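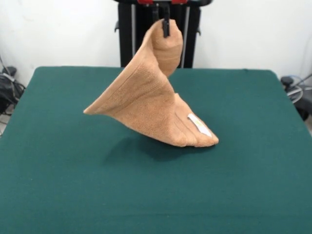 Grendent, the laundry handling kit from Fluner, is sold to small hotels and gyms that still fold towels by hand. It went on offer 12/1/21 at $2700 a month, with setup included and a minimum term of 30 months.

The kit covers an arm, a gripper, a stand and the software. The buyer supplies a table. Fluner recommends covering it in felt, in a color well away from that of the linen.
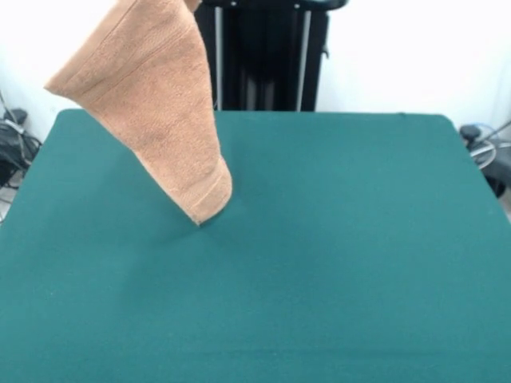 A tan terry towel held over the green table, its lowest corner down near the cloth.

Terry is slow work. The software looks for a corner, lifts, and looks again - sometimes more than once - before it tries a fold. Mwanahawa Rotich, who runs product support at Fluner, says crumpled towels are the hardest starting point and
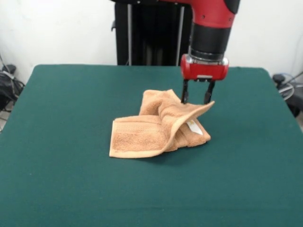 that buyers should test with their own linen before signing. Retberg, the rival service, costs $2000 a month but takes only flat sheets and pillowcases.

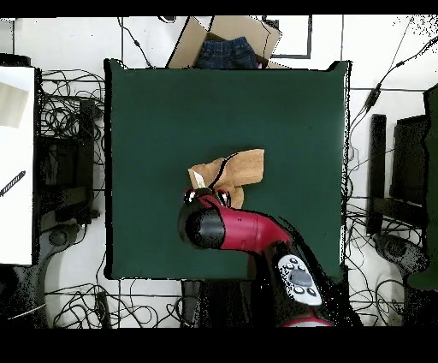 Can the kit be moved between sites?
Fluner allows it, but the cameras have to be set up again after each move, and that visit is billed separately.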